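The woman who saved the Flalov plum

The first thing she does is hand me a plum. It's small and a bit lopsided, more bronze than purple, and it has a dusty bloom on it that comes off on my thumb. "Don't rinse it," she says. "Just eat it!" So I do, standing in the wet grass at seven in the morning, and it tastes like honey with a squeeze of lemon in it, and I end up with juice down my sleeve all the way to the elbow.

I had driven up to Pletgate on a Tuesday to talk to the grower behind the Flalov plum. She prefers to keep her name out of print. She did it once for a newspaper and spent the next fall answering calls from people who wanted her to look at their sick peach trees. She's happy for the plum to be famous, though, and once she gets going on it there's very little an interviewer has to do.

The Flalov came to the valley as cuttings wrapped in a damp towel, back in her grandmother's day. For a while every yard in Pletgate had one. Then the cannery closed, the orchards along the creek were sold off as house lots, and the big old trees came down one after another. By the time she moved back home to look after her father, she could find only 3 of them still bearing fruit.

"I drove up and down these roads in August looking over fences," she says. "People must have thought I was casing the place. One tree was behind the tire shop, with a chain wrapped around it. It had grown right over the chain. And it was loaded! Branches on the ground, wasps everywhere, and the guy at the shop told me he'd been meaning to cut it down because of the mess."

She asked him for a few twigs. He told her to take the whole tree if she wanted it.

She had never grafted anything in her life. Her first winter she cut 22 sticks of scion wood, wrapped them in wet newspaper and put them in the vegetable drawer next to the carrots. In April she sat on an upturned bucket with a borrowed knife and joined them to rootstock she had bought with her gas money. Six of them took.

"Six! I was over the moon. I know growers who'd be embarrassed by that. I went out before breakfast every day to look at the buds, in my bathrobe, with a flashlight. When the first one opened I called my sister and woke her up."

Her method has gotten a lot better since then, and she's generous about sharing it. Cut your wood in the dead of winter, pencil thick, from last year's growth. Keep it cold and barely damp. Wait until the buds on the rootstock are swelling. Then make one long, slanting cut on each piece, with a matching notch, and slide the two together so the green layer under the bark lines up on at least one side. "One side is plenty," she says. "Beginners try to center it. Don't center it! If your scion is skinnier than your stock, push it over to the edge."

She wraps the join in stretchy tape and seals the tip with wax she melts in an old soup can. She has strong feelings about knives (single bevel, and she sharpens hers every few cuts) and even stronger ones about wound paint, which she thinks should be left on the shelf.

We walk the rows while she talks. The orchard runs down a slope toward the creek, and the Flalovs are in the middle, where the frost slides past them on cold spring nights. Above them is a block of Leung, a yellow plum that flowers at the same time and helps with pollination. At the bottom, where the soil stays heavy, there's a stubborn little cooking plum called Hisach that she describes as sour enough to clean a penny. I tried one. I'd back her up on that.

"Hisach makes the best jam of the lot, though," she says. "You need the sharpness. Flalov on its own comes out too sweet and kind of flat. Two parts Flalov, one part Hisach, hardly any water, and stop cooking it sooner than you think you should."

Her pruning is looser than I expected. She takes out dead wood, anything rubbing, and the tall whips that shoot up through the middle, and she does it in summer on a dry day, when there's less chance of disease getting in through the cuts. The rest she leaves alone. Where a branch is carrying too much she thins the fruit by hand in early June, leaving a couple of inches between plums, and she admits that it hurts every year.

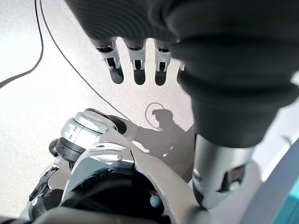 How long does it take for a grafted plum to bear fruit?

"Usually three or four years, if the roots are happy. You might see a handful of blossoms before that, and I pinch them off the first two springs so the tree puts its strength into growing. I'll confess I cheated on my very first one. I left a single plum on it and checked it every day until it was ripe, and then a bird got it."

These days there are 18 Flalovs growing in yards around Pletgate again, all from her wood, along with the ones in her own rows. She gives the young trees away in March from the back of her truck, and the only thing she asks is that people let her come and cut a few sticks once the tree is big enough. The tire shop got one too. The old tree, chain and all, is still standing behind it, and the owner now sells the plums in paper bags on the counter next to the air fresheners.

I asked what she'd like to try next. She has her eye on a pear, it seems, an old one with rusty skin, growing on the far side of the creek on land with a locked gate. She's written to the owner twice.

"I'm going to write again after harvest," she says, filling a bag for me to take home. "I might send jam with it."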